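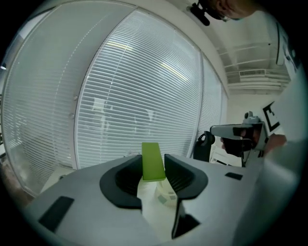 Leva – Live at Stollilholm: Frequently Asked Questions

Which songs are on the record?
Eleven songs, most of them from the second and third albums. "Khamphan" is included in the long version, with the slow opening the band plays only on stage.

Is it one concert or several?
It is one concert, played in July at the Stollilholm hall. The order of the songs is the same as on the night. Two songs were left out because of a problem with the bass sound.

Were any parts recorded again in the studio?
No guitars or drums. A few backing vocals were repaired – you can hear this a little in the second song.

How many vinyl copies exist?
Floltora pressed 361 copies, and 127 of them are on clear vinyl. The CD is not limited.

My copy has no number on the back. Is it real?
Yes. Only the clear vinyl is numbered by hand.

Will there be a DVD?
It is not planned. Three songs were filmed, and the label may put them online later.

Can I order together with the older albums?
Yes, please put everything in one order, so you pay the shipping one time. Orders placed before 2018-01-01 have already been sent.

Can I return an opened record?
Only if it is damaged or skips. Please write to the shop first and give your order number.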